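Mevholm 储物架与周转箱系统 安装与使用手册

第四章 架体安装、箱体上架与日常维护

4.1 适用范围

本章适用于 Mevholm 落地式储物架及与之配套的 Rastik 周转箱。壁挂式架体的安装方法见第五章。本章内容于1月27日修订，修订后旧版第四章停止使用。旧版中关于横梁挂片方向的图示有误，请勿继续参照。

安装工作应由两名以上人员共同完成。安装人员应事先阅读全章，并确认各部件与装箱清单一致。

4.2 安装前的准备

1. 确认安装地面为混凝土、瓷砖或其他硬质平整地面。地毯、架空地板及未经加固的木地板上不得安装满高架体。
2. 架体背面与墙面之间应留出间隙，以便安装防倾连接件。架体正面应留有不小于600毫米的通道。
3. 将立柱、横梁、层板分别平放于地面，逐件检查有无弯曲、裂纹或涂层脱落。有缺陷的部件不得使用，也不得自行校直后使用。
4. 准备橡胶锤、水平尺、卷尺及随附的六角扳手。不得以铁锤直接敲击横梁。

注：随附的紧固件按袋分装，袋上印有字母代号。开袋后请勿混放，调平螺钉与连接螺钉外形相近，但螺距不同。

4.3 架体组装

1. 将脚座套入立柱下端，旋紧固定螺钉。
2. 把两根立柱与斜撑连接成侧框。此时螺钉只需带上，不必拧紧。
3. 由一人扶稳两片侧框，另一人自下而上挂入横梁。横梁挂片应完全落入立柱槽孔，并以橡胶锤轻敲至到位。
4. 插入安全销。每根横梁两端均须插销，缺少安全销的架体不得承载任何物品。
5. 用水平尺检查架体的纵向与横向，通过脚座调平。
6. 调平后，将斜撑螺钉全部拧紧，再次复核水平。
7. 放入层板。层板折边朝下，四角均应落在横梁内沿。
8. 安装防倾连接件，将架体与墙体固定。空心砖墙及石膏板墙须选用相应的锚固件，本产品不随附。

警告：防倾连接件安装完毕之前，禁止攀爬架体，禁止在上部层板放置物品。

多组架体并列时，相邻架体之间应使用 Dikex 连接夹，每组6只，上、中、下均匀分布。不得以铁丝或扎带代替。

4.4 载荷规定

单只周转箱连同内装物的总质量不得超过15千克。层板载荷以架体侧面铭牌所示数值为准，该数值为均布载荷，集中放置重物时应相应减少。

重物应置于下层，轻物置于上层。箱内物品高度不得超过箱口，需要叠放的箱体尤应遵守。液体容器应先拧紧盖子，再直立放入箱内，并在箱底垫吸液材料。

如层板出现可见下弯，应立即卸载，并更换该层板。卸载后即使层板恢复平直，也不得再次投入使用。

4.5 标签与位置编号

1. 位置编号由架体号、层号、列号组成。层号自下而上编排，列号自左至右编排。
2. 标签应贴在箱体短边的标签槽内，不得贴于箱底或箱口边沿。
3. 更换内装物时，须同时更换标签。旧标签应完全揭除，残胶用温水及中性清洁剂擦净。
4. 暂不使用的位置应在登记表中注明“空位”，编号予以保留，不得转给其他位置使用。

采用 Vávra 登记表格的单位，可将位置编号直接填入表格第39栏。该栏仅接受数字与连字符，填写汉字会导致汇总时漏项。自行编制表格的单位不受此限，但同一场所内应统一格式。

4.6 箱体清洁

周转箱应定期清洁。用于存放食品包装、实验耗材或儿童用品的箱体，清洁周期由使用单位按其内部规定执行。

1. 取出全部内装物及隔板。
2. 用软刷清除箱角积尘。
3. 以不高于40℃的温水加中性清洁剂擦洗，随后用清水冲净。
4. 倒置晾干。箱体完全干燥后方可放回隔板。

注意：不得使用丙酮、稀释剂或含研磨颗粒的清洁用品。不得以蒸汽清洗。箱体不得靠近暖气片或在烈日下长时间曝晒，否则箱口可能变形，导致叠放不稳。

4.7 定期检查

架体投入使用后，应于每年11月进行一次全面检查，检查内容如下：

安全销是否齐全；
防倾连接件有无松动；
立柱有无碰撞痕迹；
脚座是否仍与地面完全接触；
铭牌与位置编号是否清晰可辨。

架体受到搬运车辆碰撞的，无论外观有无损伤，均应即时卸载检查，不必等待年度检查。检查结果应以书面形式留存，保存期限不短于架体的使用年限。

架体需要移位时，应先清空全部层板并拆除防倾连接件。严禁推动载有物品的架体。移位完成后，须从4.3节第5步起重新操作。

4.8 在工作台上使用周转箱

需要取用或整理箱内物品时，可将周转箱从架上取下，置于工作台面。取箱时应双手托住箱底，不得只提单侧边沿。从高于肩部的层板取箱，应使用稳固的踏台。

1. 台面应平整，并能承受箱体及内装物的总质量。
2. 箱底应全部落在台面之内，不得有一侧悬空。
3. 敞口箱体旁不宜放置饮料及其他易倾倒的液体。
4. 整理完毕后，核对标签与内装物，再将箱体送回原位置编号处。

台面为木质时，建议避免拖动箱体，以免箱底嵌入的砂粒划伤表面。需要改变箱体朝向的，应抬起后转动，再平稳放下。箱口附件的拆装方法见附录二，附件未装牢时不得叠放箱体。

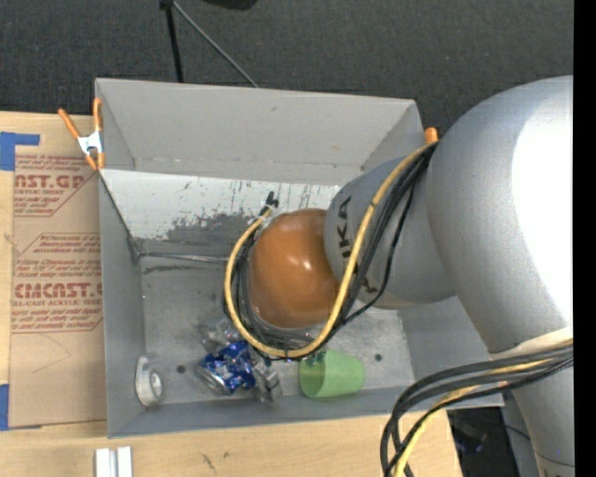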